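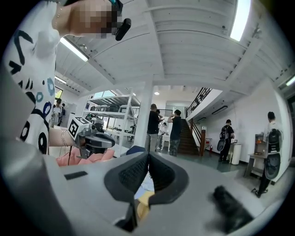

Two grippers, two clocks. Most of what went wrong in July came down to those four words, so I am writing it up before I forget which fix did what.

The setup, for anyone arriving from a search: we record two-handed tasks with hand-held grippers, one per hand, a wide-angle camera in each. The operator does the task directly. There is no leader arm and no joystick. Gripper trajectories are recovered afterward from the video and the inertial data, and a policy is trained on the result. The recording software is a fork of something Nnamdi Usman wrote, which we call Andum. The part that turns raw recordings into training episodes is called Bimum. I maintain Bimum, so the complaints below are mostly about my own code.

Each gripper stamps its frames from its own internal clock. Bimum used to line up the left and right streams once, at the start of a session, and trust the alignment until the end. Over a short session that was fine. Over a long one the streams separated, and by the last takes on Wednesday the offset was 83 milliseconds. For picking up a cup with one hand this does not matter. For a handover it does, because the release on one side and the grasp on the other are close together, and at that offset the training data says the object was let go before anything was holding it.

I found it by accident. The policy kept dropping a folded towel in the middle of a handover, and I assumed the grasp width was miscalibrated. I spent most of a day on grasp width. It was fine.

Current procedure:

Both grippers are switched on and left alone for 15 minutes before the first take. Drift is worst while they warm up.

The operator brings the two grippers together at the start and end of every take and opens and closes both twice. Bimum looks for that pattern in the two width signals and fits an offset and a slope between them.

If the fit residual is over 7 milliseconds, the take is rejected. No manual override. I had an override in there for a week and used it too often.

The other half of the problem is knowing where the grippers are relative to each other. Each one gets its pose from its own camera, and the two maps are then registered to a common origin. That works when both cameras see plenty of room and poorly when the operator is bent over a table. The marker cube gives a second, direct measurement whenever the other camera has it in view. Before a take we hold one gripper out in front of the other and check that the cube is detected.

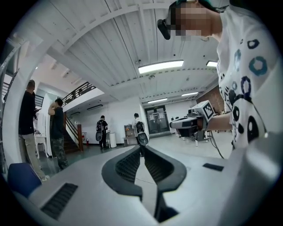 Cube check before a take. The marker is on top of the gripper being held out.

Detection on a flat face is good. It gets worse toward the rim of the fisheye, where the square bends and the corner refinement gives up. I added a second pass that undistorts a crop before looking for corners. It costs some time per frame, but this is offline processing, so I left it on everywhere.

Ceiling lights are the other nuisance. With exposure on automatic, tilting a gripper up toward a fixture darkens everything else for a moment, and the tracker loses features in that moment. We now lock exposure at the start of the session. Nnamdi wanted it locked per take. We compared the two on the Ledesma set and I could not see a difference in lost frames, so it stays per session.

I reprocessed the old data with the new alignment wherever the takes happened to contain a usable open-close at both ends. Out of 2000 takes a fair number had none, and those are out of the bimanual set. They are still usable one hand at a time. Retraining is queued behind the Ukudov runs, so no handover numbers yet.

Still open: dropped frames in the middle of a take. The slope fit assumes there are none, and Andum does not currently log them.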